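Capítulo 3
La lana y el punto: por qué un jersey no es una tela

Empiezo este capítulo con una confesión: suspendí mi primer examen de fibras. La pregunta pedía distinguir entre un tejido de calada y uno de punto, y yo escribí media página sobre el color. Han pasado muchos años y sigo viendo la misma confusión en clase, así que vamos a ir despacio y con ropa de verdad, de la que todos tenemos por casa.

Un jersey verde oscuro de punto, doblado sobre la cama, nos sirve perfectamente para arrancar.
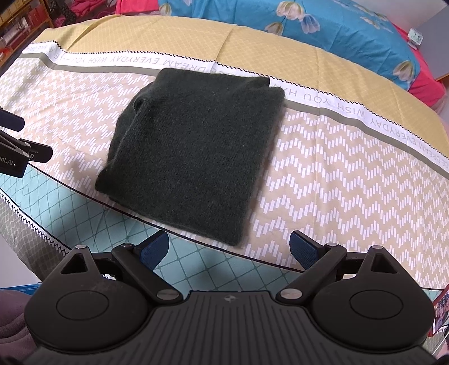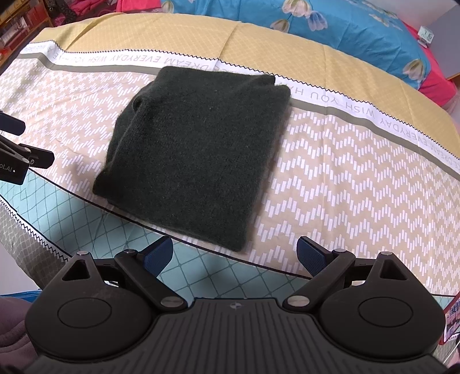 3.1 Lo que vas a aprender

Al terminar el capítulo tendrías que poder mirar una prenda de punto y decir qué clase de malla lleva, si la fibra es larga o corta y qué le va a pasar en la lavadora si te despistas. También hablaremos del pelo que sueltan las prendas, del dichoso pilling (las bolitas, vaya) y de por qué un jersey colgado en percha acaba con hombros de extraterrestre.

No hace falta que sepas tejer. Si sabes, mejor para ti, porque la sección 3.4 se te hará cortísima. Si no, busca dos agujas y un ovillo barato y haz al menos una muestra de 14 puntos antes de llegar allí. Te lo pido en serio: hay cosas del punto que se entienden con los dedos mucho antes que con la cabeza, y yo estuve un curso entero dibujando mallas en la pizarra hasta que me decidí a repartir agujas.

3.2 Un solo hilo que se enreda consigo mismo

En un tejido de calada, como el de una camisa o una sábana, hay dos grupos de hilos que se cruzan en ángulo recto: la urdimbre, que va a lo largo, y la trama, que va de lado a lado. Están tensos, bien colocados, y ceden muy poco. Coge el faldón de una camisa de algodón corriente y tira en horizontal: casi nada. Tira ahora en diagonal y notarás que da algo más de sí. A esa diagonal la llamamos bies y volverá a aparecer en el capítulo 4, cuando hablemos de patrones.

El punto funciona de otra manera. Un hilo forma un bucle, ese bucle pasa por dentro de otro bucle, y así toda la fila. Cada bucle es una malla. Las mallas que están una al lado de otra forman una pasada; las que están una encima de otra forman una columna. Cuando estiras un jersey, los bucles cambian de forma, se ensanchan por un lado y se acortan por el otro, y el hilo apenas sufre. De ahí viene casi toda la elasticidad de una prenda de lana, aunque la fibra ponga también algo de su parte.

(Y de ahí viene el drama de las carreras: si se rompe una malla, la de al lado se queda sin apoyo. Las medias finas son el caso más cruel.)

3.3 El pelo de la lana

Ahora la fibra. Si pudieras mirar un pelo de oveja muy ampliado verías escamas, como las de una piña cerrada, todas apuntando hacia la punta. Esas escamas explican el fieltrado: con agua caliente, jabón y movimiento, las fibras se desplazan, se enganchan unas con otras y ya no vuelven a su sitio. El jersey sale tamaño muñeco. A mí me pasó con uno que me había regalado mi suegra, y todavía lo guardo en el despacho para enseñarlo el primer día de curso.

El aspecto peludo de la superficie depende sobre todo del hilado. En el hilado de carda las fibras quedan desordenadas y muchas puntas asoman hacia fuera, con lo que el hilo es esponjoso y abriga una barbaridad. En el de estambre se peinan antes, se retiran las cortas y el resultado es liso, más firme, muy apropiado para trajes. El técnico Eyvindur Ravn, con quien aprendí a clasificar vellones, nos hacía hacerlo con los ojos cerrados. Frotabas el hilo entre el pulgar y el índice y tenías que decir «carda» o «estambre» antes de que él contara hasta tres. ¡Y contaba deprisa!

Las puntas sueltas tienen su precio. Con el roce se enredan y forman bolitas, normalmente en los costados y debajo de los brazos. También atrapan pelusa clara, que en un color oscuro canta muchísimo.

Actividad 1. Elige una prenda de punto de tu armario y otra de calada. Estira cada una a lo largo, a lo ancho y al bies, y anota en cuál de las direcciones cede más. Después busca la etiqueta y compara la composición con lo que habías imaginado.

Actividad 2. El taller Sawatzky vende un ovillo de carda y otro de estambre, ambos de 500 metros. Explica cuál de los dos elegirías para un gorro de invierno y cuál para un chaleco de vestir, y por qué. Ojo, que no hay una única respuesta buena, pero sí hay respuestas mal razonadas.

3.4 Derecho y revés

Coge tu muestra de 14 puntos. Por una cara verás pequeñas uves apiladas; por la otra, unas ondas horizontales.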